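How Does a Robot Pick a Hand?
Trying out grippers with plates, sponges and a dish rack 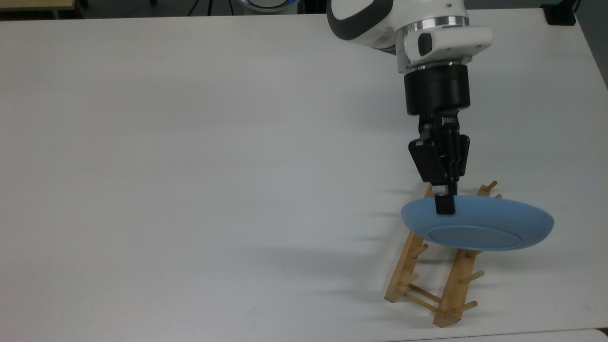 What is a gripper?

A gripper is the part of a robot that does the holding. It goes on the end of the arm, where your hand would be. The one holding the blue plate has two black fingers. They pinch the rim of the plate, a bit like your thumb and first finger pinching a playing card.

You have five fingers on each hand, and your skin tells you when something starts to slip. Many grippers have no sense of touch at all. People have to choose the right one for the job, and the way to choose is to test.

Three hands, one job

At the Tanner workshop in Prernau, Ilham Tazi and Kilian Zaugg compared 3 kinds of gripper. Each one had the same job: put a plate in a dish rack.

Two fingers. These can hold a thin edge well. The robot has to line them up with the rim first. If they close in the wrong place, they push the plate away.

Suction cup. A soft cup presses on the plate and a pump sucks the air out. It works best on flat, smooth places. Many plates have a raised ring underneath, and if the cup sits on the ring, air leaks in and the plate can drop.

Soft fingers. These are made of rubber and bend around things. They are gentle – good for a peach or a bread roll – but a heavy plate makes them sag.

Making the test fair

Every gripper got 18 tries with each plate, and the rack stayed in the same spot. Ilham changed only the gripper. If she had changed the plate and the gripper together, she could not have told which one made the difference.

Over 477 tries went into the notebook, counting the ones with sponges and cups. Two fingers did best with plates. Soft fingers did best with sponges. The suction cup came last with sponges, which are full of holes.

Try it yourself

Find a plastic plate and a sponge. Pick up each one with kitchen tongs, then with two wooden spoons. Do it five times each way and write down every drop. Then put on thick winter gloves and do it all again.

Words to know

Rim: the outside edge of a plate or cup.
Suction: a pull made by taking air away.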